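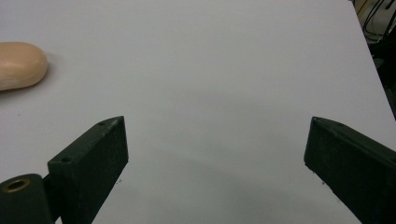 Līga Grigaitė wrote to us after the first release to ask why anyone would need 500 entries on putting soap into a soap dish, and then added, very kindly, that she had gone home and noticed her own bar sitting in a puddle next to a perfectly good dish. We have kept her note at the top of this file ever since. It says most of what the Sevby collection is for.

Sevby: a bar of soap, a dish, and a table

Hello, and thank you for downloading. Sevby is a collection of short records of one very small household job, the picking up, setting down and putting away of a bar of soap. We chose it one February after a long conversation about which chores people do so often that they could no longer tell you how they do them. Everyone at the (rather cold) kitchen counter had a different answer, and soap won by a single vote. Eduard Hubáček wanted butter dishes, and he may still get them.

This README covers what is in the folders, how things are laid out before a record begins, how we label, and what we know is wrong. Please read the part on known gaps before you write to us, and then do write to us anyway. We like the mail.

What is in the folders

The release has 500 records. Of these, 359 are in the folder called Olidden, which is the plain job on a plain white surface: a bar somewhere on the table, a dish somewhere else, and the one brought to the other. Another 98 are in the folder called Pover, where the starting position is less convenient, with the bar close to a corner or tucked up beside the dish so that there isn't much room to get hold of it. The remainder sit in a folder called extras. They are mostly false starts and retakes, and we kept them in so that you can make up your own mind.

Each record comes with a text file giving the layout at the start, the layout at the end, and a free comment from whoever looked it over. The comments are of very uneven length. Faustine Caron's tend to run to a paragraph and Indrek Jaunzems is happy with "ok," so please don't read anything into a short one.

The dish

We spent longer over the dish than we would like to admit. A flat saucer is too easy, and the fancy ones shaped like a shell or a leaf have a front and a back that people disagree about. In the end we went with gray plastic in two parts, an outer base and an inner tray with drainage slots, the sort of thing that sits by a great many bathroom sinks without being looked at twice.
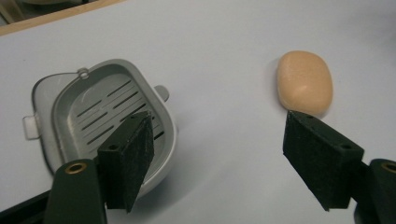 The two parts gave us our longest discussion over labels. If a bar is resting in the tray but leaning on the wall, is it in the dish? We say yes, as long as its whole underside is within the rim. If it lies across the rim with one end in the air, we call it "perched," and perched has its own label, separate from both "in" and "out." You will meet it more often than you might expect. A bar with rounded ends likes to ride up the side of a tray, and a person at home would give it a nudge with one finger and never think of it again.

The tray and the base always count as one thing in our labels. A few early records carry a note about the tray having shifted, and we decided to leave those notes in place as comments and not turn them into a label of their own.

The soap

Soap is a lovely thing to work with and also a bit of a nuisance. It has no handle, it has no proper top, and it turns over in the grip when you least want it to. We describe the bar by how it lies (flat, on its side, on its end) and by which way its long side points compared with the dish. Colors are written in everyday words. One person's peach is another person's beige, and we gave up trying to settle that – if you search by color, please search broadly.

We don't wet the soap on purpose in any of the records, and there is no lather. Aivar Lapiņa asked for a sink version and made a good case for it, but that would be a separate collection with a great many towels.

Laying out the table

The white board goes down first, straight on the table, with a little wood left showing along the edges. The edge is useful when you come to compare records, and we ask people not to slide the board around partway through. Next comes the dish, either way around, and last of all the soap. Nothing gets taped down. If the dish moves a little as the soap goes in, let it, and say so in the comment.
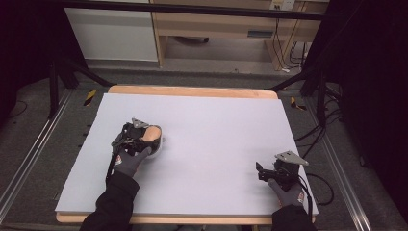 Near and far table edges showing past the board; the rounded tan-orange piece is held on the left, nothing on the right.

Either hand may do the job, and the label file says which one did. Passing from one hand to the other is allowed as well, and goes under "passed." We never asked anyone to be quick about it. If you are used to collections where every move is brisk, the pauses here may feel long to you, but people do pause over soap. They line it up, think better of it and line it up again.

Between records the table goes back to bare board and the layout starts over. It's dull work, and we found that music helped (Eduard picked it, so there was a good deal of accordion).
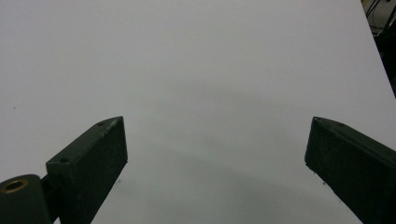 Known gaps

There are only 2 dish positions that come up often, both of them toward the left of the board, and we wish we had noticed sooner. The Sepp folder mentioned in the old notes was merged into extras, so please ignore any path that still points to it.

"Perched" was used loosely in the earliest records. We went back and fixed the ones we found.

A few comments are in Estonian or Czech. We have left them as written, and will gladly translate on request.

Using and sharing

Use the records for whatever you like, teaching included, and pass them along with this file. Corrections are best sent as a record name and one sentence, or as many sentences as you please if you are Faustine.

Last revised 18 November 2019. Label fixes go to Indrek, everything else to Aivar.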